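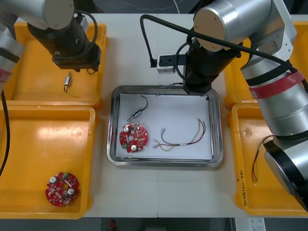
Yellow parts trays around a shallow steel one on the white worktable.

Welbridge Organ Hall: Your Questions

How old is the organ?
The case and the oldest pipes date from 1853, and you can still find a few pencil marks from the original builders if you go around the back and bring a flashlight. The electric action is much newer, and we know some of our visitors are a little sad about that, but it does mean the console can sit down on the floor where everyone can watch the player's feet.

Do I need to book for the lunchtime recitals?
No, just come on in! Doors open at noon, the music starts at half past, and you're very welcome to eat your sandwich in the side aisle as long as the wrapper is a quiet one. The hall seats 200, and the only recital that regularly fills up is the one in May, when Bianca Vlad plays her film music program and people bring their grandmothers.

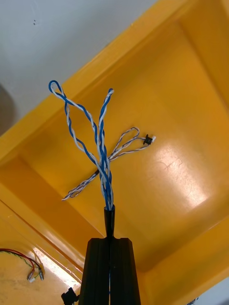
Evening concerts are a different matter, and those do need a ticket. You can get one at the front desk or by phone, and we'll happily hold a pair for you until seven on the night.

How many pipes are there?
There are 860 that speak. We also have a row of dummies along the front, which are only there to look handsome (and they do, especially late in the afternoon).

Can my child try it?
Yes, please! After each lunchtime recital we keep the blower running for a while, and anyone who would like to play a note or a whole tune can line up by the console. Clean socks are best for the pedals. Lumturie Kneževič also teaches a beginners' class, and she is very patient with people who have only ever played the piano.

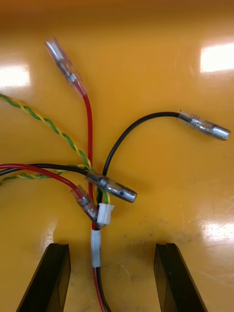 A small harness in red, black and green-and-yellow, with bullet connectors on the ends.

Why does the organ sometimes sound out of tune?
Mostly it's the weather. Flue pipes go sharp as the hall warms up and the reeds don't follow along in the same way, so a hot evening can pull the two apart. We tune before every evening concert and then hope the audience doesn't breathe too much.
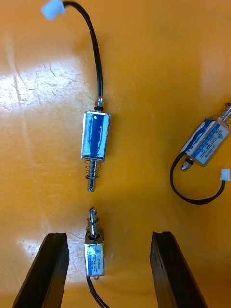
What happens when I pull a stop?
Pulling a stop lets a whole set of pipes join in, and pushing it back quiets them again. On many organs with electric stop action the knobs can also move by themselves when the player presses a button — children love this part. 

May we hold our wedding here?
You may, and we'd be delighted. Write to Cornel Jitaru at the office with a couple of possible dates and any music you have your heart set on.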